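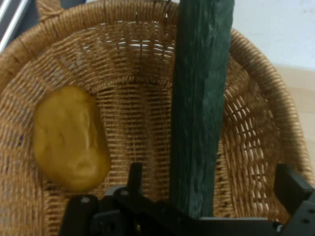 3.2 Materials and sampling

Baskets were obtained from two workshops, one in Kelosport and one in Codusthorpe, both of which supply the regional market with round household forms. Each workshop was asked for its ordinary stock and received no instructions on strand width or spacing. Strand material was recorded as declared by the seller and was not tested.

Figure 1. Interior of a woven wicker basket with a thick braided rim. The weave of the back wall is more open toward the top.

Wall openness was defined as the share of wall area through which light passes when the basket is lit from outside. It was measured in horizontal bands, starting below the rim and ending where the wall turns into the floor. The floor was treated separately and is not included in the band values. Handles and wrapped joints were masked before measurement, as they cover the weave behind them and lower the apparent openness of the upper bands.

The full sample came to 453 baskets, of which 16 were excluded for broken strands in the wall. Storage conditions before purchase differed between the two workshops. The Codusthorpe stock had been kept in an unheated shed since the previous May, and some shrinkage of the strands before measurement cannot be ruled out.

Static loading followed the Segura procedure. Dry sand was added in equal steps until the rim had moved outward by the set limit, or until a total load of 3000 g was reached. Rim movement was read at four points with a Dorkon dial gauge. Baskets that reached the full load within the limit were recorded as censored and were kept in the regression on that basis. Openness in the uppermost band entered the model as a continuous variable, with workshop as a fixed effect.

Correspondence: Department of Materials, Kelosport | © 2023 The authors | Back to top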